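About Brodier Tables

Brodier makes and refinishes tables for homes, schools and small offices. We work from a single-storey unit in Donham, behind the old dairy.
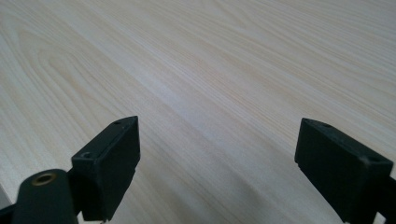
We started out repairing tops for other firms. A table would come in with a burn, a ring or a lifted edge, and we would sand it, fill it and send it back. After a few years we were asked to supply new tops as well, and that is now the larger part of the work. Last year 1,191 tops left the workshop, 217 of them repairs.

Most of our customers ask for a pale wood finish with the grain left showing. Grain varies a good deal from one top to the next. Some have long straight lines from end to end, others have arches set one inside another, and many have both. If you are ordering several tables for one room, tell us whether you want them to look alike. We can lay the tops out together before you choose.

Our standard sizes are on the Keda range page. Keda is our everyday table, sold with fixed or folding legs. The Bangash range is heavier and is made to order only, with a wait of 38 working days. Both can be ordered as a top alone if you already have a frame you like.

Looking after a top

Wipe it with a damp cloth and dry it straight away. Use a mat under hot dishes and plant pots. Please do not use spray polish, as it leaves a film that has to come off before we can refinish the surface. Small scratches can usually be dealt with at your home. Deeper ones need to come to the workshop.

Visiting us

The showroom is at the front of the unit and is open in the mornings. Afternoons are by appointment. Bring your room measurements and, if you can, a drawer front or a piece of flooring to match against. Samples can be borrowed for a deposit of £100, returned in full when they come back.

Parking is in the yard on the left. Deliveries go to the rear door.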